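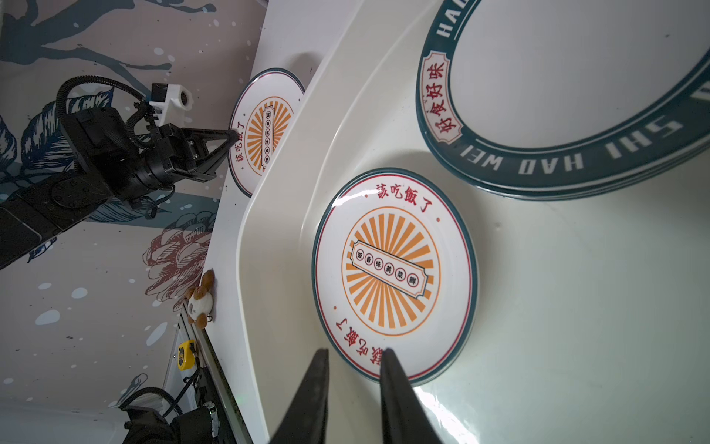 ## Cómo recojo los platos con letras sin cargarme el dibujo

Tengo debilidad por la vajilla con texto, lo confieso. Los pequeños de borde verde azulado y sol naranja en el centro llevan escrito 該吃飯了, que viene a ser «ya es hora de comer» (¡mi frase favorita del día!), y los grandes dicen HAO SHI HAO WEI en mayúsculas blancas, con sus 好食好味 en rojo al lado. Me encantan, pero el dibujo sufre si los apilas de cualquier manera, así que os cuento cómo lo hago yo después de cenar.

### Lo que uso

- Una bandeja blanca grande, de las de borde levantado y curvo. La mía tiene ya sus años y sigue perfecta.
- Un paño de algodón que no suelte pelusa.
- Papel de cocina o fieltro fino, cortado en círculos.

### Paso a paso

1. **Vacío y paso el paño.** Nada de estropajo, ni siquiera con la salsa pegada. Si se resiste, agua templada y 30 minutos de paciencia.

2. **Separo por tamaños.** Los grandes se van a una esquina de la bandeja, en su propia pila. Los pequeños se quedan en la mesa hasta que les toca, y los voy pasando de uno en uno.

3. **Miro el pie de cada plato.** Paso el dedo por el aro de abajo. Si raspa, ese va siempre el último de la pila, donde no tenga otro dibujo debajo. Me lo enseñó mi amiga Ailsa, que rayó medio juego antes de caer en la cuenta.

4. **Pongo un círculo entre plato y plato.** En los pequeños no me lo salto nunca: la etiqueta del centro, la de 飯香味美菜鮮, queda justo donde se rozan. En los grandes el centro es liso y a veces me lo ahorro, según la pereza que tenga.

5. **Apilo con las letras hacia el mismo lado.** Esto es manía pura, pero como la frase se repite arriba y abajo del plato, da gusto verlos alineados.

6. **Levanto la bandeja con las dos manos** y al armario. Pesa más de lo que parece, así que si hay muchos platos hago 2 viajes.

### Un par de cosas más

Al lavavajillas los meto poco, en programa corto y sin que se toquen. Y al sacarlos, ojo con el borde, que en mi casa casi todos los desconchones han salido de un golpecito contra el grifo.

Si los guardáis en vertical, contadme qué soporte usáis, que el mío baila.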